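Mekness Motor Imports – Questions We Hear Most

Last updated 2018-11-02

We get a lot of mail about bringing cars in from overseas, and we love it, so please keep writing. Still, many of the same things come up again and again, and we thought it would save you some waiting if we put our answers in one place. Grab a coffee – a few of these run long.

Which cars do you bring in?

Mostly small hatchbacks and wagons, the kind of car that was sold all over Europe and never made it to dealers over here. We do the odd van too, if somebody asks nicely and the paperwork is in good shape. We don't handle motorcycles or anything with a trailer attached.

Can I order a car you don't have on the lot?

Yes, and plenty of our customers do just that. Tell us the model, the years you would be happy with, the colors you can't stand, and the most you want to spend. We pass all that along to Bošković, the yard we buy through, and they start looking. There is a search fee of 100 dollars, and it comes off the price of the car when you buy. If they find nothing you like, we send the fee back to you.

How long does it take?

Longer than anyone would like, I'm afraid! Once you have said yes to a car, plan on 70 days until it reaches our lot. Ships run late, ports get crowded, and August is slow every single year with so many offices closed for vacation. We will write to you when the car is loaded and again when it lands, so you won't be left wondering.

Is the car inspected before it ships?

It is, and then we go over it a second time when it gets to us. You receive both reports. The first one covers rust, brakes, tires, lights and a short drive. The second is our own, and it is fussier, particularly about rubber parts, which don't always enjoy a long trip by sea.

What about the wood trim? Mine is cracked.

Older wagons often come with real wood on the dash and doors, and it does suffer if the car has spent years in the sun. We can have pieces repaired or made new through Bindix, a small trim shop we have used for a long while now. Send clear photos in daylight, along with the old piece if you still have it, even if it is in bits.
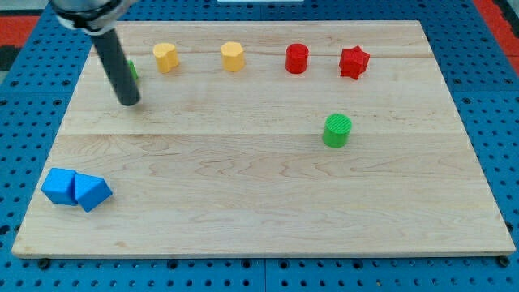
New trim is priced by the piece, and a full dash set costs quite a bit more than a pair of door caps, so do ask for a quote before you fall in love with the idea. You can pick walnut, cherry or maple. People sometimes worry that maple will look too plain in a car, but look at the wavy grain on that pale board, with the faint brownish streaks running through it – there is a good deal going on once you get close. It can be left light or stained darker to match what you already have. Every piece of wood is a little different, so a new part next to an old one may never be a perfect match.

Do you sell parts on their own?

We do, for the models we import. Filters, belts, brake pads and wiper blades are usually on the shelf. Body panels have to be ordered, and the freight on a hood or a fender can cost more than the part itself. Returns are fine within 20 days as long as the part hasn't been fitted.

Is there a warranty?

Every car we sell has 2 years of cover on the engine and gearbox through Skellira. You can take the car to any licensed shop, but please call Skellira before the work begins, or they may not pay for it. Tires, batteries, trim and light bulbs are left out.

Will you help me register it?

We'll give you the title, the customs papers and a sheet explaining which one goes where. The rules differ from state to state, so it's wise to call your local office first and ask what they want to see. We can't stand in line for you, much as we'd like to.

Can I come by and look around?

Please do! Drop us a note first so that somebody is free to walk you through the cars and find the right keys.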